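How to Get Years of Grime Out of Gray Storage Bins

I love a grubby bin. Give me one that has sat in a workshop for years with odds and ends rattling around in it and I'm happy for a whole afternoon! Most of the big gray ones clean up far better than people expect, and you only need things you already have at home.

What you'll need: a soft brush, a vacuum with a hose, dish soap, baking soda, a melamine sponge and two old towels.

Start dry. Take out every loose part and put the small ones in a bowl so they don't vanish up the hose. Then brush the floor of the bin toward one corner and vacuum. Go slowly along the seams where the walls meet the floor – dust packs in there like felt.
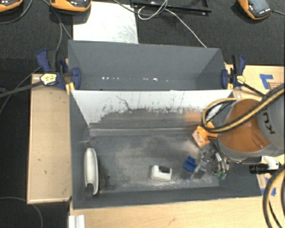 Next, mix a squirt of dish soap into 500 ml of warm water and wipe the walls from the top down. Leave it on for 14 minutes (I make coffee), then wipe again with a clean towel.

Scuffs on white panels take more patience. Make a paste of baking soda and water, rub it on in small circles and rinse. If gray smears are still hanging on, try the melamine sponge with very light pressure, and test a corner first – it can dull a glossy finish. Deep scratches will stay, but they look so much better once the dirt is out of them!

Let the bin dry upside down overnight, propped up a little on one side so air gets in. Wipe the loose parts while you wait and put them back in the morning.

Eusebio Cordero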